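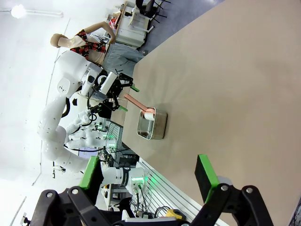
Flarik: wall paint coverage, claimed and reported

Posted in May by Oranuch Phuthong

Search files and notes Search

What this is

A table of 109 interior paint jobs in Millmont, with the area the can promised to cover next to the area people say they covered. I started it after reading one too many labels that gave a big round number followed by "depending on surface." Depending how much? The label never says.

Read the numbers with suspicion, mine included. They come from people with a tape measure and a half-empty can, and half-empty is a guess.

Where the rows came from

Most of the jobs were written down on paper slips left at the counter of Saengthong, the hardware store on the east side. The rest came in by email. I typed everything up myself and threw out slips with no room size. If a slip gave the wall area but not how much paint was left over, I kept it and left the leftover column blank.

Doors and windows are supposed to be subtracted. I doubt everyone did it.

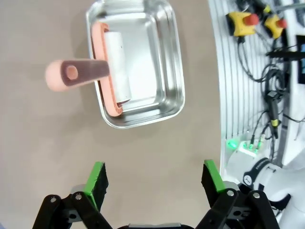 Does a thicker roller cover use more paint?

Probably, on smooth walls, but this table can't settle it. The nap column is filled in for too few jobs, and the people who bothered to write it down may be the careful ones who waste less anyway.

Files

jobs.csv – one row per job
labels.csv – what each can claims, copied word for word
notes.txt – remarks from the slips, spelling left alone
stistulon.py – the cleaning script

Stistulon is only a name for the script. It turns metric sizes into gallons and square feet, and it flags any job claiming over 2000 square feet from one can. A flag means I didn't believe it. Flagged rows stay in the file so you can disagree with me.

Columns that cause trouble

"coats" is what the person wrote. Touch-ups sometimes got counted as a coat and sometimes didn't, and I had no fair way of fixing that later.

"primed" is yes, no or blank. Blank doesn't mean no. Please don't fill it in with no, as the first person who borrowed the file did.

"wall_type" is loose. Textured plaster and old patched drywall both ended up under "rough," and they don't drink paint at the same rate.

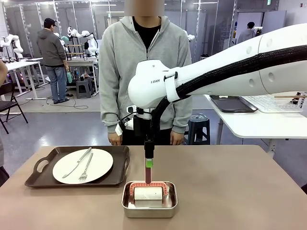
At the table, gray hoodie over a black shirt.

What I would not use it for

Ranking brands. A few paints have a single job each, and one bad ceiling would sink them. I've been asked for a top list twice and I won't make one.

I also wouldn't use it to plan a large job. A label saying 500 square feet may be true on a sealed, flat test panel. Your hallway isn't one. The label wording tells you almost nothing about the conditions, so a higher claim on one can may only mean a thinner coat was assumed.

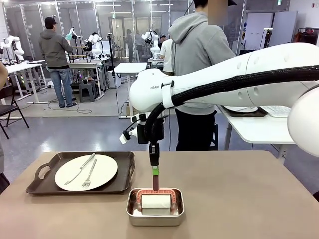
The same goes for the small jobs, which look worse than they should. Anything under 200 square feet loses a good share of its paint to the tray and the roller cover, and that loss hardly changes with the size of the room. Compare small jobs with small jobs.

Known errors

Row order is the order I typed them in. Two slips from the same house may be one job split over a weekend; they're marked "dup?" in notes.txt.

Corrections go to the email address in notes.txt. Send the room size and the can label, or I can't do much with it.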